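How I Paint a Small Portrait From Start to Finish
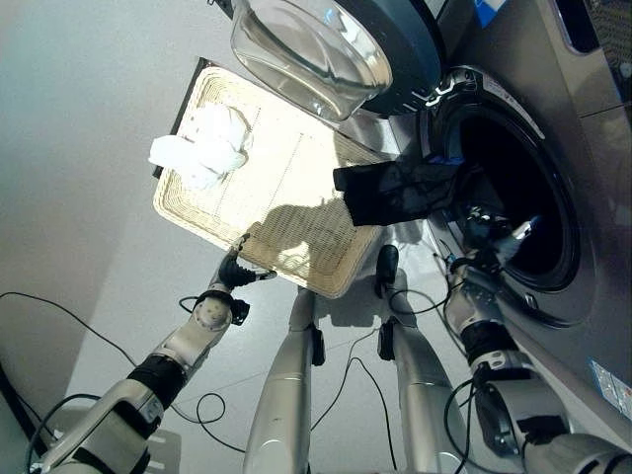
Do you need to be good at drawing before you try a painted portrait?
Less than you'd think. If you can put an egg shape on a canvas and mark where the eyes go, you have enough to begin, and the painting itself will teach you the rest (slowly, and with some ugly noses along the way).

I've been painting heads in oil for years now, mostly friends and family, and people keep asking me how I go about it. So I finally wrote it all down. I learned most of this from Encarnación Carretero, who ran the evening class in Prondville when I first moved there, and whatever I've added since is my own bad habits.

What you need

A small canvas or primed board. Mine are a bit bigger than a sheet of printer paper. Go much smaller and you'll be fighting your brush over every eyelid!

Four tubes of paint: white, yellow ochre, a warm red and black. I use Zistard for the white and Vidal for everything else, but any decent paint will do. The black leans blue when you mix it with white, so you get a cool color out of it without buying one.

3 brushes – two flat bristle ones and a soft round. Odorless thinner, a jar with a lid, rags and something to mix on. Open a window while you work.

Setting up your sitter

Use one light, off to the side and a little above the head. I have an old Hudard desk lamp clamped to a bookshelf. When both sides of the face are lit the same, everything goes flat and you'll spend the whole afternoon inventing shadows.

Put a strip of tape on the floor by each front chair leg, because people wander. Let your sitter take a break every twenty minutes and they'll forgive you for almost anything. Working from a photo is fine too. Print it at 300 dpi so you can see into the darks, and then turn it upside down now and then to check your shapes.

Blocking in

Thin some ochre and black until it runs like weak tea and draw the big egg with the flat brush. The eyes sit halfway down the whole head, hair included. Everybody puts them too high, me included, so measure with your brush handle before you commit. The bottom of the nose is about midway between the brows and the chin.

Now squint. Really squint, until the face turns into a light shape and a dark shape. Paint the dark shape as one piece: eye socket, side of the nose, under the lip, under the jaw, all of it joined together. Leave the light side bare for now.

Mixing the skin

Start with ochre and white, then add red a speck at a time. For deeper skin, start with ochre, red and a touch of black and bring in white only where the light really hits. I mix three piles (light, middle, shadow) before I touch the canvas, and I make more than I think I need. Matching a color you ran out of an hour ago is miserable.

Foreheads tend to be a bit more yellow, cheeks and noses redder, chins a bit grayer. Look for it on your own sitter, though, as some people break that rule completely.

Features and edges

Switch to the soft brush as late as you can stand. For the eyes, paint the shadow under the top lid first and keep the whites much darker than pure white. The mouth is mainly a dark line between the lips and a soft shadow under the lower one. I leave the outline of the lips blurry and it looks more like the person every time.

Soften the edge where hair meets forehead with a dry brush, just a couple of light drags.

Drying

Leave it somewhere dust free and don't poke it. Thin passages can be touch dry within days, thick whites take a lot longer. I painted my neighbor's dad last September and didn't varnish him until spring.

Next time I'll go through hands, which I've been putting off.

Posted 17 June 2018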